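Recording Household Demonstrations at a Home Table: Workshop Tips

Updated 8th December

These notes cover tabletop recording with a pair of hand-held grippers, for tasks such as packing a bag, clearing a tray or putting books away. They assume you already have working grippers and a way to check the files. The setup is the one used for the Osasby set, which now stands at 2197 demonstrations.

The table

Use a table you can stand in front of without leaning. Hip height suits most people. Wipe it down first, and take off any cloth or runner that slides when an object is dragged.

Push the table close to the backdrop but leave enough room that the fabric isn't pinched. Pinched fabric moves every time the table is bumped, and the movement ends up in the recording. If the legs wobble, fold a piece of card under the short one and tape it in place.

The backdrop

Plain black fabric with a dull finish is the easiest to live with. Shiny linings pick up reflections from ceiling lights. Clip the top hem to something solid at several points; one clip in each corner lets the middle sag within an hour.

Creases are harmless. Ironing the fabric before every session is wasted time. Lint is worse, particularly on black, and a sticky roller takes it off in a minute or two.

Foam letters or other shapes on the cloth give the tracking something to hold on to when the table itself has few features. Attach them before the mapping pass and do not move them until the session is over. If one falls off, put it back, run the mapping pass again, and start a new folder.

Lighting

Close the blinds. Daylight changes through the afternoon and exposure drifts with it. Two lamps aimed at the ceiling give fewer hard shadows than one aimed at the table. Turn off any lamp that flickers on a dimmer.

Before the first take

1. Wipe both lenses with a dry microfiber cloth.
2. Check that the markers on the fingers are flat and clean. Replace any that are lifting at a corner.
3. Open and close each gripper fully five times so the width calibration covers the whole range.
4. Move both grippers slowly over the table for 60 seconds for the map.
5. Record one throwaway take and play it back.
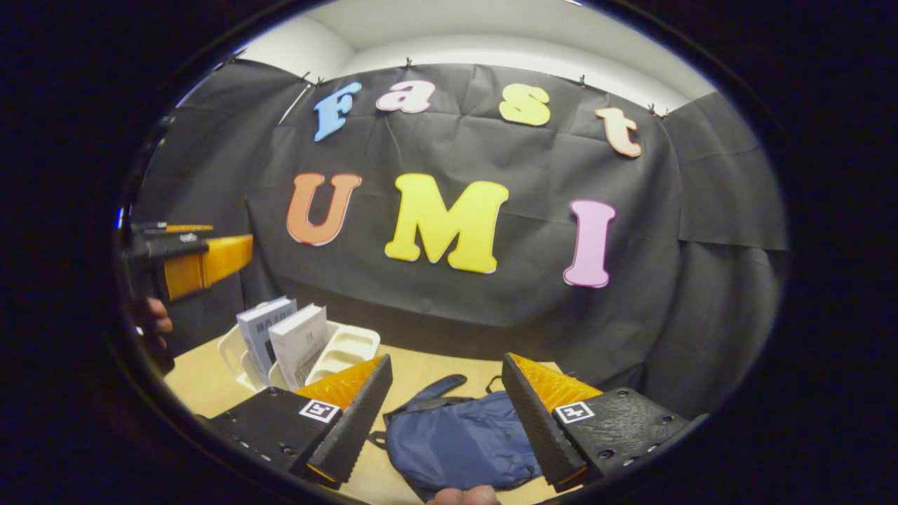 Soft objects need more variety than rigid ones. A fabric bag never lands in quite the same shape twice, so let it fall as it likes between takes and resist the urge to tidy it. Pick it up by the strap in some takes and by the body in others, and log which. If the strap always loops to the same side, the policy will learn to look there and nowhere else.

Books and other upright items can be handled from the top edge or the sides. Approach slowly over the last inch. Fast approaches blur the finger markers and the width reading drops out, which costs you the take.

Pace

Move at half your normal speed. Pause briefly before each grasp and again after each release. Keep both grippers in use or clearly at rest; a hand that drifts around with no purpose is recorded like any other motion.

Stop after 30 takes and put the grippers down. Wrists tire before you notice, and the grasps get sloppy toward the end of a long run. We lost 17 takes in one April session to a finger pad that had worked loose, and a short break would have given us the chance to see it.

Resetting the table

Vary the start. Slide the tray a hand's width, turn the bag, swap the order of the books. Do not mark positions with tape. Tape marks are useful for evaluation runs and should be kept for those.

Reset with your hands outside the recording. Stop first, reset, then start again. Trimming resets out afterward takes longer than pressing the button.

Naming and storage

Name folders by task, table and operator number. We use Flonusent for the upload and keep a second copy on an external drive until the files have been checked. The checker flags dropped tracking and missing markers. It does not flag a wrong task label, so read the labels yourself.

Cleaning up

Brush lint off the finger pads with an old toothbrush. Avoid solvent on soft pads, as some types swell. Store the grippers open, with nothing resting on the fingers. Roll the backdrop loosely around a cardboard tube and keep the clips in a bag taped inside one end.

Related pages: Choosing Objects for the Eltham Kitchen Tasks; Tóth Charging Cradle, Wiring Notes.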